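**Naleson Packaging and Storage Group: minutes of the monthly meeting, February**

Location: Detbridge office, second-floor meeting room. Start 9:30 a.m.

Present: Jacqueline Caron (chair), Dorin Iordache, Widad Nasrallah, Slamet Osman
By phone from Corkombridge: Marin Stojanovska (joined during item 2)

## 1. Previous minutes

Accepted with one correction. Under item 4, "outer carton" should read "inner carton." D. Iordache to reissue.

## 2. Carton damage, Corkombridge route

S. Osman reported on returns for the last period. Of 1012 cartons shipped, 25 came back with crushed corners. All were double-wall cartons from the lower tier of the pallet. No damage to contents was recorded.

M. Stojanovska said the Corkombridge dock has been restacking mixed pallets on arrival and that the stacking order on the label is not always followed. W. Nasrallah asked whether the label is legible once the pallet is wrapped. It is placed on one side only.

Agreed: label two adjacent sides, outside the wrap. Corner boards to be used on the lower tier for all mixed pallets until the next meeting.

Action: S. Osman (label position), M. Stojanovska (dock instruction).

## 3. Moisture in long-term storage

W. Nasrallah presented humidity readings from the Ene store. Relative humidity stayed above 50 percent on the north wall for most of the period. Readings on the south wall were lower and steady. The north wall racks hold paper-based stock, including unprinted cartons and honeycomb sheet.

Two options were discussed:

- Move the paper stock to the south wall and put plastic crates in its place.
- Leave the stock where it is and run a second dehumidifier.

D. Iordache preferred the first option on cost. J. Caron noted that the south wall racks have a lower load rating and that full bundles of honeycomb sheet may exceed it. Decision deferred until the rating has been checked against the bundle weight.

Action: D. Iordache.

## 4. Foam inserts

The supplier has changed the minimum order for cut foam. The group reviewed which inserts are still drawn from stock. Slow-moving patterns will be bought as plain sheet and cut on demand. Sheet thickness stays as specified.

M. Stojanovska asked that cutout depth be added to the drawing title block. Agreed.

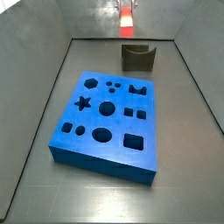
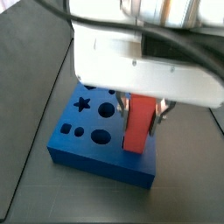 Blue foam block with shaped cutouts (first picture); white arm with two-finger gripper (second).

## 5. Reusable crates

Crates returned from Corkombridge are arriving with old labels in place. Removal takes more than 5 minutes per crate where the permanent adhesive was used. S. Osman proposed a card holder riveted to the short side. J. Caron asked for a quotation covering holders and fitting before any trial.

Action: S. Osman.

## 6. Other business

W. Nasrallah will be away for the next stock count. D. Iordache to cover the Ene store.

Pallet wrap: the thinner gauge is on hold pending item 2.

## 7. Next meeting

Wednesday, 9:30 a.m., same room. Agenda items to J. Caron beforehand.

Meeting closed 10:50 a.m. Minutes taken by D. Iordache.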